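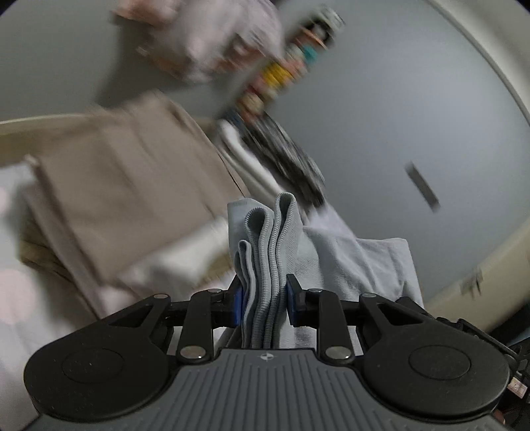
**Folding socks: roll, fold or just throw them in?**

**tibor_k** · Jul 15, 2022
I fold laundry on the bed, everything in one pile, and socks are what slow me down. I've been folding the pair in half with the cuffs together. My wife balls hers. Does balling really wreck the elastic?

**clemprata**
Yes. I balled mine for years and the cuffs went slack on all the ribbed ones. Fold in half, stand them up in the drawer, done.

**Jovthorpe90**
Disagree. Cuffs go slack from a hot dryer. I ball everything, wash cool, and my gray work socks are on their third winter.

**clemprata**
Same dryer, same setting here. The folded ones held up better.

**duarte_az**
Folded pairs come apart in my drawer as soon as I dig for something. What are you using for dividers?

**clemprata**
Shoebox lids.

**haruto.m**
Do the socks first, before the shirts and pants. If I leave them for last they end up under the sheets and I lose one.

**Jovthorpe90**
I do the opposite. Big stuff first so you can see what's left.

**tibor_k**
Tried socks first tonight. Faster, but the folded pairs slid off when I pulled the sheet out from under them. Will try a basket next time. Still not balling them.

**duarte_az**
Put the sheet away before you start on anything else.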